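How to run a robot demonstration at your open day (and still enjoy it yourself)

Filed under: Guides for small workshops

We have held an open day at the Dadura workshop every September for a good while now, and each year somebody from another workshop writes to ask how we do the robot part of it. I used to answer with long rambling emails. Hadiza Onuoha, who shares the bench with me, finally said I should put it all on one page and send people the link, so I have, and I'm afraid it is still rambling, but at least it is all in the same place!

I'll assume you already have an arm, a hand or gripper of some kind, and a conveyor that your visitors can gather round. Ours is an arm with a jointed hand over a short belt, and what we show is a simple pick from the belt into a tray. If yours does something different, most of what follows should still be of use.

Step one: choose one job and stick to it

The first time we did this we tried to show everything. The arm sorted, it stacked, it waved at the children, and it did none of those things very well. Teodor Wróbel came over from Cernelari that year to lend a hand and told us, very kindly, over a cup of tea, that he hadn't been able to tell what any of it was for. He was right, bless him.

So choose one job. For us it is "take the thing off the belt and put it in the tray". A visitor who walks in halfway through can follow it within a single go, and you can explain it to a six-year-old or to a factory manager without changing many of the words.

Step two: clear the table, then clear it again

Start the evening before. Take away the mugs, the hex keys, the half-finished brackets and the notes you have been leaving for each other all summer. Only the things that belong to the job should stay on the table. Then go home, come back in the morning and look at it with fresh eyes, as you will certainly find something you missed (with us it is always a pencil).

Put the tray behind the belt, on the side away from your visitors. We had it in front for a long time and people would reach for it, quite naturally, to see what had landed inside. A tray in a bright or unusual colour is a great help when you are talking, too. You can say "watch the pink tray" and every head turns the right way.

Step three: set the starting position

Give the arm a resting position over the belt and have it go back there between goes. Palm down, fingers loosely curled, nothing in the hand, belt clear. It sounds a small thing but it gives you a pause, and the pause is where you will do nearly all your talking.

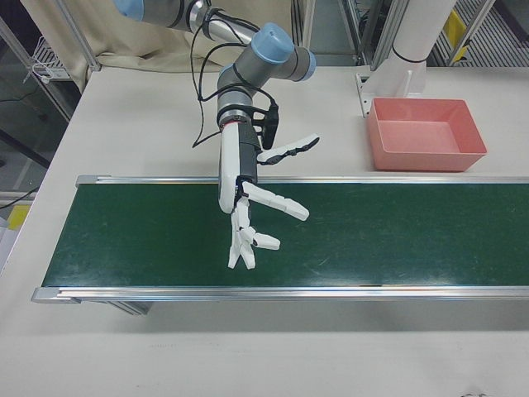 Between goes at the open day: hand over the belt, tray waiting behind.

Bring the hand low enough that people can see the finger joints properly. Visitors adore the fingers. We have had grown adults standing there bending their own thumbs and comparing, and it is far and away the nicest part of the day. If you have a diagram of the hand, keep it by you for these moments, but don't start with it.

Check your cables while the arm is resting as well. Run it slowly through the whole movement with one person watching nothing but the cables, and make sure there is enough slack at the elbow and the wrist for the furthest reach. Then do the same at the speed you mean to use in front of people.

Step four: mark out where people stand

We put a line of tape on the floor and we ask everyone to stay behind it whenever the arm has power. Work out the furthest point the arm and hand can reach, add a generous margin, and put the tape beyond that. Your own risk assessment comes first here, of course, and please don't copy our distances from a web page.

One person runs the arm and keeps the stop button within reach the whole time. A second person does the talking. I did both jobs myself one year and I was hopeless at it. I would get carried away with a question about motors and lose track of what the arm was up to, so now Hadiza has the button and I have the chatter, and we are both much happier.

Step five: run it in short rounds

A round with us goes like this.

Say hello and point out the belt, the hand and the tray.
Do one slow go, with me talking all the way through it.
Do 3 goes at normal speed, with no talking at all.
Bring the arm back to rest and take questions.
Start again when the next group drifts in.

The quiet part felt dreadfully rude when we first tried it, but people like to be left alone to watch. Give it a try before you decide against it. We keep each group to 9 people, so that the shorter ones can still see.

Step six: let it go wrong

It will drop something at some point, and you mustn't panic. Stop the arm, stop the belt, fetch the object once everything is still, and tell people what you think happened. Some of our best conversations have come out of a dropped block. A lady from Fudus stayed for ages asking how the hand knows that it has hold of something, and she only asked because she had just watched it miss.

Do have a spare set of objects ready, all the same. Wooden blocks have been kind to us. Anything very shiny, very squashy or very light I would leave for another day.

Step seven: pack down slowly

Once the last visitors have gone, power off the arm and the belt, wipe the belt down with a dry cloth, and write a few notes before you put the kettle on. What did people ask? Where did they bunch up? We keep ours in an old exercise book and it has shaped every open day we've held since, far more than any of our grand plans.

If you are thinking of coming to see ours before running your own, you would be very welcome. Parking is easiest on the Jasińska side of the yard, the door is wide enough for pushchairs and wheelchairs, and there is generally cake, though you may have to be quick. Write to us through the contact page and tell us what sort of arm you have, and we'll try to save you a place in one of the quieter rounds.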